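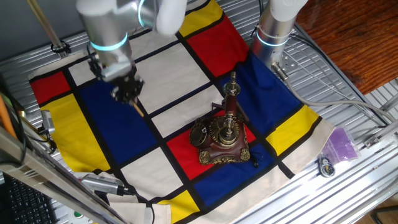
Two-arm cell in the shed: rotary dial task, stick slipping in the gripper

Posted by dadwood_shed

Both arms are now bolted to the slotted aluminium table and calibrated against the fixed camera. The task is to turn the dial on an antique-style telephone with a thin wooden stick held in a parallel gripper. Only the left arm is in use for now.

Logged so far: 668 attempts, 30 of them a full turn to the stop. The usual failure is the stick rotating between the fingers once the tip loads up. Position error at the wrist is fine. Error at the tip is not.

Fingers are the stock flat ones. Suggestions welcome before I start printing new ones in July.

Reply by Jodberg

Flat fingers on a thin round stick give you line contact and next to no resistance to pivoting. Cut a V-groove in one finger and leave the other flat. I ran that on a pen-holding job for 1,555 cycles before the groove wore enough to matter.

Reply by prollmont_kev

Disagree with going straight to fingers. He's holding the stick at an angle with a long overhang, so the moment at the grip is large whatever the finger shape. Shorten the overhang first. It costs nothing.

Also, why the patterned cloth? High-contrast edges behind a small target are a poor choice if you're doing any colour segmentation.

Reply by dadwood_shed

No segmentation. The dial centre is taught by hand and the phone goes back to the same spot on the red rectangle each time. The cloth gives me a coarse visual check that nothing has shifted.

Overhang is a fair point. I can regrip closer to the tip, but then the gripper body gets near the brass post on some approaches.

Reply by Jodberg

Then come in from the dial side and keep the wrist low. And "nothing has shifted" by eye is not a measurement. Put a stop block behind the base.
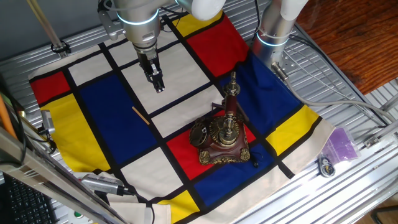 Reply by trieu_m

What grip force are you running, and does it stay constant through the turn?

Reply by dadwood_shed

Force is set once at close, at 30 per cent of the gripper's range, and the controller holds position after that. If the stick compresses or creeps, the force drops and nothing corrects it.

Reply by trieu_m

I'd fix that before cutting any plastic. Re-issue the close command at each waypoint and log finger width alongside it. If the width changes mid-turn, it's creep. If it doesn't, it's pivoting and Jodberg is right about the groove.

Reply by prollmont_kev

Agree with logging. Still say the overhang will dominate.

Reply by dadwood_shed

Will log width first, then try the shorter overhang, then the groove, one change at a time. Stop block goes on tonight. Numbers to follow.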